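Home > Community Help > Home Office > Desks and Tables

What to do with the cable hole in my desk?

Posted 23/09/2026 by Mukiditz

Hello to all. I moved to a smaller apartment in March and I bought a second-hand desk for my work corner. The top is light, a blonde color like birch, but it is laminate and I think under it is particle board. The desk is good and I am happy with it, except one thing. It has an oval hole for cables near the far edge, in the middle, with a metallic rim, and I don't know how to live with this hole.

My cables don't go there. The outlet is on the side wall, so the lamp and the charger both go to the side. The hole has no cover. Already I lost in it one pen cap and a small key, and the key fell behind the drawer box and it took me a whole evening to get it back. Also dust goes in and stays on the inner edge.

I asked the shop Grirdale for a cover, but they sell only round ones, 6 and 8 centimeters. For oval they told me to look by myself.
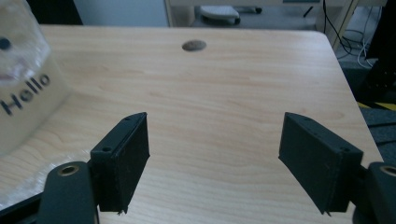
What I want to know

1. Can the rim be taken out without breaking the laminate near it? I am afraid the surface will chip.
2. Is there some cover for an oval hole, or must I make one?
3. If I close the hole completely, will I be sorry later when I buy a monitor?

I don't have many tools, only a screwdriver set and a small saw. Thank you in advance for any advice — also for advice to leave it alone.

3 replies

Ionescu
I had the same kind of hole in my old office desk, so I can tell you what I did. First look from under the desk with a flashlight. If the rim is held by clips, you will see small plastic teeth. Press them toward the center and push up slowly from below, and the rim comes out. If it is glued, please leave it. The laminate is thin, and when a piece breaks off at the edge of the hole it is very hard to repair nicely.

For the cover, put paper over the hole and rub with a pencil along the rim, then you have the exact shape. I cut mine from cork, two layers. The lower layer fits inside the hole and the upper one is a little wider, so it can't fall through. It cost me almost nothing and I can lift it out with a fingernail. The color is not the same as the desk, but on a light top cork looks fine.

About the monitor: don't fill the hole with anything permanent. When I got a bigger screen I was glad to have it, the cable goes straight down and the desk stays clean. With the cork you only cut a small notch at the back.

tablefriend1903
Put a plant on it. Problem finished.

Bivix
The plant is not a bad idea but please use a saucer that is wider than the hole, because water on the open particle board edge makes it swell and then you can't fix it. I have seen this on two desks.

I agree with Ionescu about the cork. One thing to add: if you want only to stop small things from falling, glue a piece of black net or old stocking under the hole, from below. The cables can go through a small cut and the pens cannot. For cleaning the rim, use a dry paint brush first and after that a cloth which is a little damp. Don't spray directly.

This page was viewed 1377 times

Related topics
Desk drawer sticks when the weather is humid
How to hide a power strip under a table
Chipped laminate edge, can I use wax?
Lamp with clamp on a thick desk top
Removing old sticker glue from a light surface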